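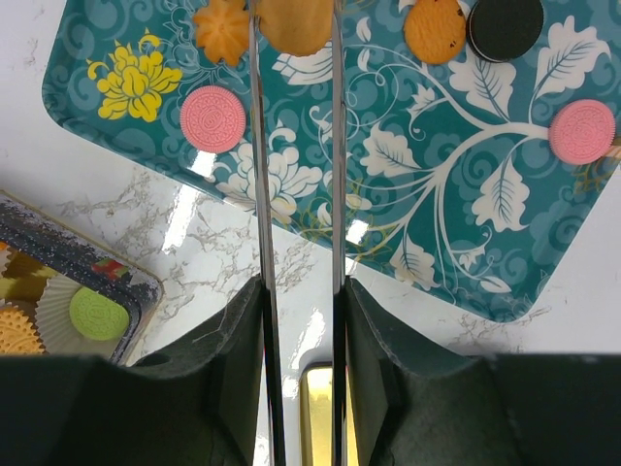 Biscuits out on the teal tray, fingers pointing down the middle.

House rules for a robot arm in the kitchen

I've been running a small two-fingered arm on our bench since November and I still get a kick out of it every time! Biscuits are a wonderful thing to practise on. They're cheap, they come in all sorts of shapes, and they let you know straight away when you've squeezed too hard. After a fair few crumbs I've settled on a set of rules for our place, and they've held up well enough that I've written them out for anyone else setting up at home.

Before you switch on

Wash the bench, dry it, then wash the fingers separately with a fresh cloth. Look closely at the pads and in any screw recesses while you're down there, as lint and hair love to collect in those spots and they're easy to miss from standing height. Plain warm water and a drop of dish soap does for the metal. Keep the wet cloth well away from the joints and the wiring.

If anyone is going to eat what the arm handles, check that the finger material and any grease near it are rated for food. Mine aren't, so our practice biscuits stay practice biscuits. They live in a Durard tub with a label on the lid, and when they get tatty they go in the compost.

Keep the stop button where your free hand can reach it without crossing over the arm. Sleeves up, hair tied back, lanyards off. Kids and the dog stay on the far side of a tape line 50 cm beyond the arm's longest reach (measure it with the arm stretched right out, you'll be surprised).

Setting the bench

Shiny trays are gorgeous and a real nuisance. Glare on a glossy print can hide the edge of a biscuit from the camera, and polished stone does the same thing. Try turning the tray 45 degrees before you start fiddling with settings, or swap the overhead light for a lamp off to one side. A busy floral pattern is a terrific test once the easy stuff is working, but begin with something plain and matt if you've got it.

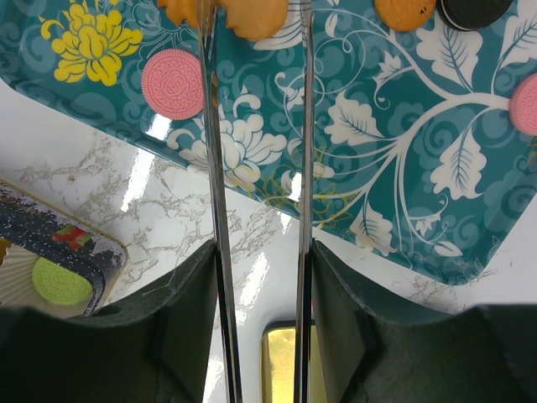

A white flower, a yellow flower and streaks of glare: a tough background for picking out a pink biscuit.

Leave a finger's width clear on both sides of anything you want gripped. Biscuits that touch tend to get dragged along together, and a sandwich biscuit that's been dragged usually ends up as two halves and a smear. Start with the lowest grip force your software offers and go up one step at a time. Haoran Luo put me on to practising each new shape 6 times at quarter speed before going any faster, and I've stuck to it ever since.

Paper cups deserve a rule of their own. They're light, they skid, and the pleats catch on a fingertip if you come in at a slant, so approach from straight above and lift straight up again.
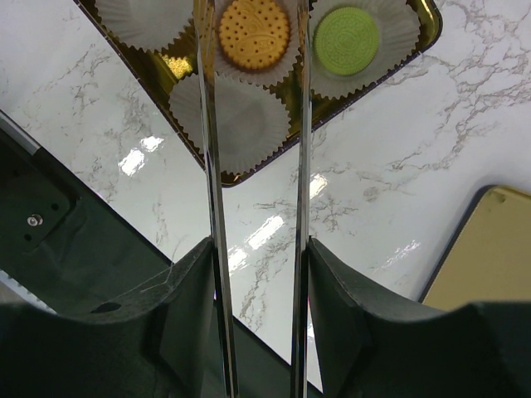
Go for the biscuit and leave the paper alone wherever you can, and open the fingers fully before backing out. If a cup does come along for the ride, stop the arm, wait for it to settle, and only then reach in. Same goes for a dropped biscuit. It's so tempting to dart in and grab it! Don't.

Packing up

Park the arm low, power it off at the wall and wipe it down again. Jot the day's settings in a notebook. Mine is an old Matov recipe book with the back half blank, and the grip numbers sit very happily opposite the shortbread.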